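Moving the notes out of Sinditell

Filed under: Housekeeping, Plain Text
2 shares | 5 comments

The export finished in April and I have been cleaning up after it since. The archive holds 613 notes, written over the years in Sinditell, and they now live in a single folder of plain text files. I wanted to write down the procedure while I still remember which parts were slow.

Sinditell offers an export under its account settings. It produces a compressed folder with one file per note, plus an attachments directory. The note files are nominally Markdown. In practice the headings and bold text come through correctly, nested lists lose their indentation past the second level, and tables are flattened into lines with stray vertical bars. Internal links are the real problem. A link from one note to another is written as a long internal identifier, and the exported file names are built from note titles, so nothing in the folder matches the links.

There is an index file at the top level of the export that pairs identifiers with titles. I missed it on my first attempt and spent an evening trying to rebuild the mapping from creation times. Open the index first. It is comma separated, and titles containing commas are not quoted, so split each line at the first comma only and treat everything after it as the title.

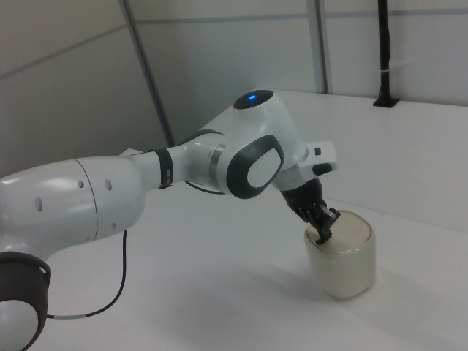

White arm over a white tabletop.

My script does the following. It reads the index into a table, walks through the notes, replaces each identifier with the matching file name, and writes the result to a second folder. The original folder is never touched. Any identifier without a match goes to a log file along with the name of the note it came from. I had a long log the first time. Most of the entries pointed to notes I had deleted, and Sinditell keeps the link text in place after the target has been removed. Those I turned into ordinary words.

File names needed more thought than I had planned for. The exporter keeps spaces, question marks and slashes from titles, except that slashes become underscores and two notes with the same title get a number on the end in no particular order. I settled on lowercase, hyphens for spaces, and nothing else but letters and digits. Dates do not go in the file name. They go on the first line of the note, year first, so that a plain sort on that line gives the right order. I know many people prefer the date in front. I look for notes by subject, and a column of dates down the left side of a file listing slows me down.

I tried three ways of reading the result. Amato indexes a folder in place and has the best search of the ones I used, including search within a single heading. It also writes a hidden settings file into every directory it opens, which I did not want. Mostik leaves the folder alone, starts quickly, and can't follow a link to a note in a subfolder. Susard handles both, but it rewrites line endings on save, and this made every note I opened look changed to my version control. There is an option to turn that off. It has to be set again after an update.

I am using Mostik with a flat folder. Once there were no subfolders its one fault stopped mattering, and the flat folder has been easier to live with than the tree I had before. My old tree went 6 levels deep in places, and some of the folders at the bottom held a single note each. The old folder names became tags on the second line of the file. A text search finds them as well as any tag browser would.
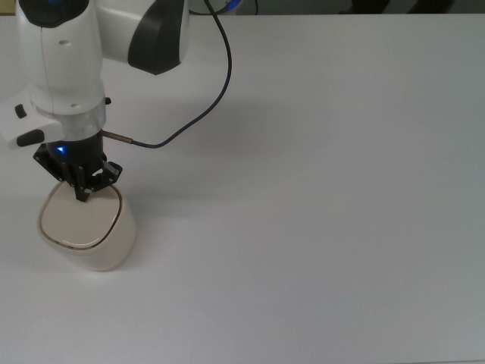 Attachments are still unfinished. The exporter puts them all in one directory and names them by identifier, with the file extension removed. A small program can read the opening bytes and guess the type, and that recovered the scans and the spreadsheets. It did not recover the audio recordings, which came out labeled as generic data. I am renaming these by hand as I come to them. There is no hurry, as they play correctly once the extension is back.

Meirion Maddocks wrote to me after the previous post to ask why I didn't convert the notes inside Sinditell before exporting, using its bulk edit feature. I did try. Bulk edit works on a selection, the selection is limited to what has been loaded on the page, and the page loads more notes only when scrolled. It also updates the modified time on everything it touches. I use those times to tell which notes have gone stale, so I wanted them intact. If you don't care about modified times, his method will probably save you the link step.

Two checks are worth running before closing the old account. Compare the count of files with the count shown in the app, including the trash, as trashed notes are exported with the rest and not marked. Then search the new folder for empty files. I found five. All of them were notes that had been locked with a passphrase, and the exporter had written out the title and no body. Unlock them in the app and run the export again.

The script is short and specific to my folder, but I can post it if anyone wants a starting point. I still need to fix the flattened tables. For the moment I have left the vertical bars where they are and added a tag so I can find those notes later.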